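Packaging Should Be the Seller's Problem
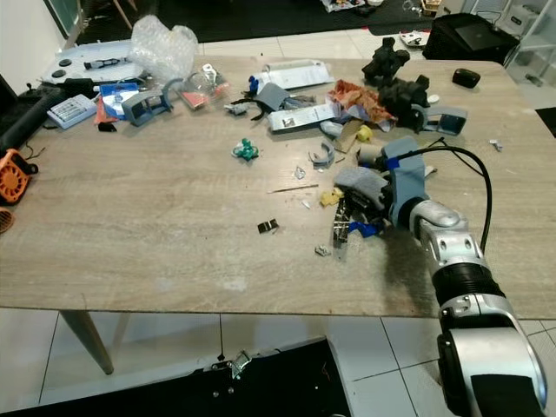 Bubble wrap, clear plastic and assorted parts on a tabletop.

I ordered a replacement drawer handle from Coughlan in August. It weighs less than an apple. It came in a carton big enough for a pair of boots, with a plastic sleeve, a foam sheet, two air pillows and a printed card thanking me for caring about the planet. I put the handle on in a few minutes. I spent longer breaking down the carton and deciding which bin each piece belonged in.

Most towns now ask residents to do this sorting, and most residents try. My town hands out a leaflet with 13 categories of household waste. Foam is in one category if it is white and clean and in another if it is colored. Air pillows have to go back to a grocery store, provided the store has a bin for them. The nearest one to me took its bin away last winter and did not say why.

I think we have put the work in the wrong place. The person opening a box has no say in how it was packed. The company that packed it had every choice available, and it picked the one that was cheapest for itself. The cost of getting rid of the stuff then went to the buyer, and after that to the town, and so back to the buyer through taxes.

A charge on packaging, paid by the seller and based on weight and type of material, would change that. Plain cardboard and paper would pay very little. Foam and mixed plastics, which few plants will take, would pay the most. The money would go to the towns that collect it. Sellers would be free to pack however they liked, as long as they paid for what happened afterward.

The usual objection is that prices would go up. Some would. But we are paying now, and we can't see the bill. If a cheap lamp costs a little more because it comes wrapped in four kinds of plastic, I would like to know that before I buy it. A lamp from a company that uses folded cardboard would then look like the better deal.

A second objection is breakage. Things do need protecting, and a cracked lamp is waste too. I accept that. I once had a set of glasses from Nondwood arrive in molded paper pulp, eight of them, all whole. The tray went out with the newspapers. Good packing exists and plenty of firms know how to do it.

Small sellers are a fair worry. Someone mailing candles from a spare room should not have to fill out forms like a warehouse. I would exempt anyone who ships fewer than 2,000 parcels a year and look at the number again once the system has been running for a while.

What I would not do is print another leaflet. Ours is on its fourth edition, and the foam rules changed again in this one. I still have a bag of air pillows in the hall closet.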